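Hi Nuanchan,

Quick update on the Waseo listening project, since you asked how your 4,000 is holding up! Episode two is mixed, and Kittipong Phromma has finished the choir parts (he sang most of them himself, in a closet, bless him).
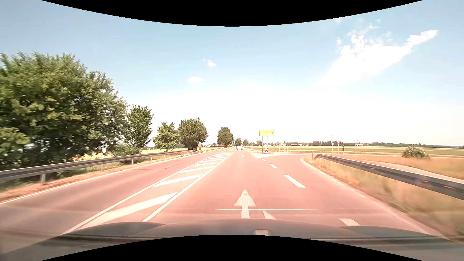 I'm still fighting with the opening. The spoken lines keep turning into melody once I loop them, and I kind of love it, but the Chuensuk people want every word clear. So I cut 90 seconds and left the hum in underneath.
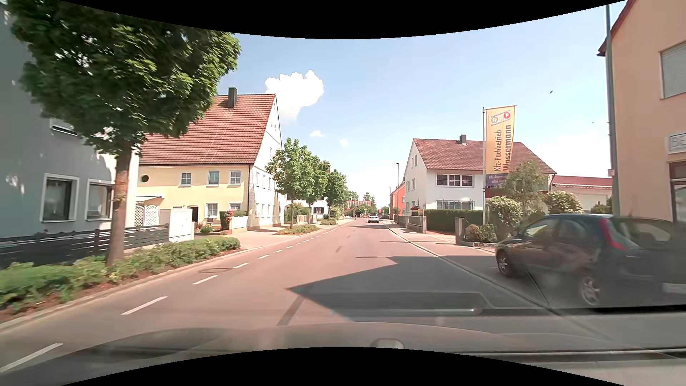 We've spent 800 so far, nearly all on studio time at Skellemport. Still to do: 3 short interviews, the drum track, and a proper ending for episode one. I'd like to play you the whole thing in August, headphones on, if you can spare an evening.

Talk soon!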